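Forum Baugeschichte & Stadtbild » Klassizismus » Altes Zollhaus Sarnside

Attikawurm
Moin zusammen,
war im September in Sarnside und habe mir endlich das Alte Zollhaus angesehen. Laut Tafel »streng symmetrisch, 3 Geschosse, 104 Fenster«. Streng symmetrisch ist es ungefähr so wie mein Scheitel nach dem Aufstehen: Der Portikus sitzt eine Achse zu weit links. Weiß jemand, ob das Absicht war?

gesimskante
Das war mal die Mitte. Der rechte Flügel wurde verlängert, als der Zoll mehr Schreibstuben brauchte. Beamte vermehren sich, Säulen nicht.

Attikawurm
Klingt einleuchtend. Quelle?

gesimskante
Der alte Stadtführer, Seite 521. Ja, so dick ist der. Man kann ihn auch zum Beschweren von Plänen benutzen.

Putzfaser
Da muss ich widersprechen. Der Stadtführer schreibt auch, der Architekt sei in Tidevport geboren UND gestorben, obwohl er nachweislich auf See umkam. Ich war vor Jahren mal auf dem Dachboden: Der Dachstuhl läuft ohne Baunaht durch. Wer einen Flügel anstückelt, hinterlässt Spuren.

gesimskante
Oder er erneuert den ganzen Dachstuhl, wie nach jedem anständigen Brand.

Putzfaser
Welcher Brand denn? Im Stadtarchiv liegen 300 Blatt Bauakten, Schornsteinrechnungen inklusive. Ein Brand wäre darin wohl kaum unter »Sonstiges« gelaufen.

Attikawurm
Ich wollte eigentlich nur wissen, ob ich schief gucke oder das Haus.

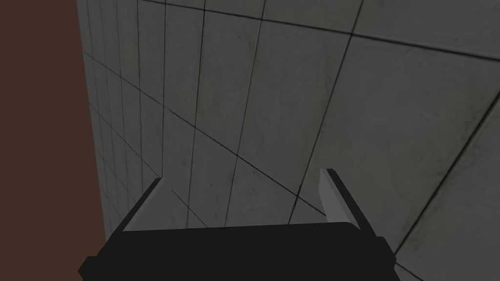 Junirora
Moderation, Bereich Klassizismus

Beide bitte einmal durchatmen. In den Akten liegt ein Lageplan, auf dem die Pryorgasse noch genau auf den Portikus zuläuft. Die Säulen stehen also in der Achse der Gasse, und das Haus hat sich danach zu richten. Später wurde die Gasse verlegt, und seitdem wirkt der Eingang wie bestellt und nicht abgeholt. Einen Beleg für den Anbau kenne ich nicht – einen gegen ihn allerdings auch nicht.

Putzfaser
Sag ich doch, kein Anbau.

gesimskante
Das steht da nicht. Lies den letzten Satz noch mal.

Attikawurm
Danke, die Gasse leuchtet mir ein. Kommt man an den Lageplan als Normalsterblicher ran?

Junirora
Im Lesesaal ja, nach Anmeldung. Bleistift mitbringen, Kugelschreiber werden am Eingang einkassiert.

gesimskante
Und falls du schon da bist, schau bitte nach dem Brand.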